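Teaching a Robot Arm to Put the Peppers Away
Project report, Manipulation Lab course
Agnes Urquhart

Where the idea came from

My partner Vaughn Quintanilla and I started out wanting to do something with laundry. Our advisor talked us down to vegetables in one meeting, and I'm glad she did! Cloth is a nightmare. Peppers hold their shape, they come in nice bright colors, and you can buy a bag of them on the way to campus.

The question we settled on was pretty small. If you train an arm by copying human demonstrations, does it matter whether the demonstrators always pick things up in the same order? Vaughn was sure a fixed order would win. I figured a mixed order would make the arm better at dealing with a messy table, even if it took longer to learn. We bet a sandwich on it.

How we collected the demonstrations

We recorded 300 demonstrations between us, half in a fixed order and half in whatever order we felt like that day. Each one starts with the drawer already pulled open, so the arm never has to deal with the handle (we tried that for a week in the spring and gave up). The person driving uses a pair of hand controllers and watches the arm directly from the side of the table.

I'm the slower driver. Vaughn plays a lot of video games and his motions are quick and a bit jerky, while mine look like somebody parking a borrowed car. We worried about that, so we each did the same share of both sets.

All the recordings went through Lullix, the little labeling tool last year's class wrote, which chops each run into reach, grab, lift and drop. It crashed on long runs, so if you're taking this over, save often. After trimming the bad starts we had 3062 labeled segments.

Training was the boring part. We used the same network for both sets, nicknamed Odoi for reasons that made sense at midnight, and let each one train over a weekend with the same settings.

What we tested

Each trained model got 20 test runs on layouts it hadn't seen. We moved the food around between runs and threw in a banana, which wasn't in any of the demonstrations. We wanted to see if the arm would treat it as one more thing to pick up or leave it alone and go for the peppers. Layouts with a pepper right up against the banana were the ones I cared about most – there isn't much room for the fingers, and the drawer front crowds them from the other side.

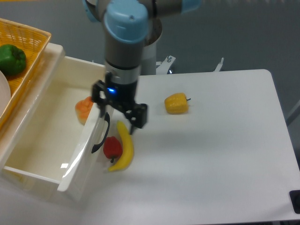 What happened

The mixed-order model finished 14 of its runs with every loose pepper in the drawer. The fixed-order one finished nine. So I won the sandwich, though Vaughn points out (correctly) that 20 runs each isn't a lot, and I wouldn't bet anything bigger on it.

The fixed-order model was faster when things went well. Its trouble came when it missed the first pepper. It would often go back to the same spot and close on nothing, over and over, with two other peppers sitting right there. The mixed-order model was much more willing to give up and try a different one.

The banana was a mess for both. Neither model ignored it reliably, and the mixed-order one grabbed it more often, which I did not see coming. My guess is that it learned "anything bright near the drawer is fair game." We'd need demonstrations where a person deliberately leaves something behind to know for sure.

If we had another semester

I'd record a batch with the banana left on the table on purpose, and I'd add a second camera lower down so the gap by the drawer front is easier to see. Vaughn wants to try the handle again. I've told him he can drive.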